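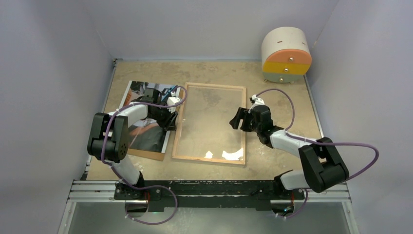
When do we want to hold the swap morning?
Saturday, doors at 9, same as last time.

Okay, on to the rest of my notes. Edem Mahama chaired, I scribbled. Skirdale hall is ours again and the rent stays at $74 -- hooray! Edem wants around 100 flyers, and I said I'd get them up along Vandau Street (weather allowing). We went back and forth on cake prices for ages and landed on two dollars a slice.
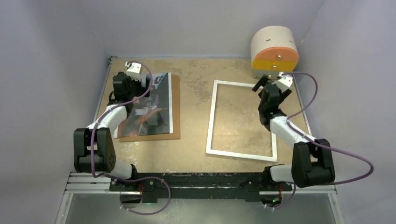
Small cabinet with a curved top, far right corner.

Parking: still a mess, so Edem will call the Appiah lot. Next meeting is in December, 7 p.m., and I'm bringing the coffee.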